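Saturday at the club, 16th February

We have settled on a project for the first half of the year. After two weeks of arguing over line followers and a drone that was never going to get past the insurance form, the robotics club at Provov is doing grippers. Hand-held ones, no arm, squeezed open and shut by whoever is holding them. The idea is to work out how people pick up ordinary household things, and to collect enough goes at it that the programming group has something to train on by May.

The frames are printed in black plastic from a plan we drew ourselves and named Viner, after the street the clubroom is on. The budget was $600 and we have spent almost 500 of it, mostly on filament and small hardware. I don't want to talk about the shipping.

Our bench is a white tabletop and the job is a simple one. There is a hairbrush and there is a slatted basket. Pick up the brush, put it in the basket, take it out again, put it back on the table somewhere different. Two people can work at once, one gripper each, as long as they agree on who is going first.

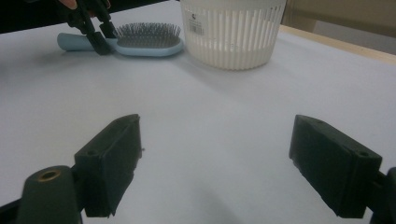
Where to grab it

This took up most of the afternoon. A hairbrush has its weight at one end, so where you hold it matters more than I thought it would. The younger members went straight for the neck, where the handle meets the head. The older ones wanted the handle. I had a go at both and found the neck easier to lift and the handle easier to aim.

We wrote the two ways down as separate tasks so they don't get mixed up in the records. The sheet also has a column for dropped, and a column for "other", which I expect will fill up.

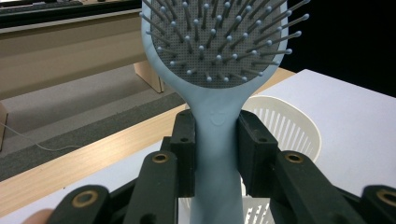 I spent most of my own time on the joints. The first version had screws running straight through the plastic, and the holes wore oval within a month. Now there are brass bushings in the links and I am much happier with how they move. The pads are still plain black blocks, and with a smooth handle like the one on this blue brush I would like to try something grippier on the inside faces. One of the parents has offered offcuts of rubber mat. If that doesn't work we will look at printing a softer pad, but that means a new roll of filament and there isn't much left in the kitty.

Things still to do before next session:

Print a spare set of fingers
Label the storage boxes
Ask Vodthorpe if they want to bring their team over to compare notes
Find out who has the key to the tall cupboard

The target is 2000 goes across all the objects. The tally in the clubroom says 858, and that includes the cups and the wooden spoons from before the holidays. I think we can make it if people keep turning up. We are entering the write-up in the student section of the Güler challenge, and the entry form wants a title, so bring your suggestions.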